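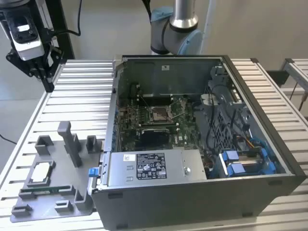 A reply under my last post says old office desktops belong in the trash and that anyone still buying them is wasting money. I've bought 5 of them over the years and I disagree, so a few notes.

The last one came from Plumeck, a surplus store out on the Gerkbridge road. It was 20 dollars with no drive. They get most of their stock in August, when the leases run out.

Ask for the power cord before you pay. Plumeck keeps them in a bin by the door and won't mail you one later.

Memory is where I spend money. I buy it used, 2 matching sticks, and I check the part number on the maker's site first.

Nanard sells used drives too. I paid 52 dollars for one there and it was fine - a bit loud at night.

I don't buy used power supplies. Had one quit on me and that was enough.

What do I use them for? One does backups, one runs the printer, and one is for my kid's homework.

Plumeck closes at 5 now, by the way. The sign still says 6.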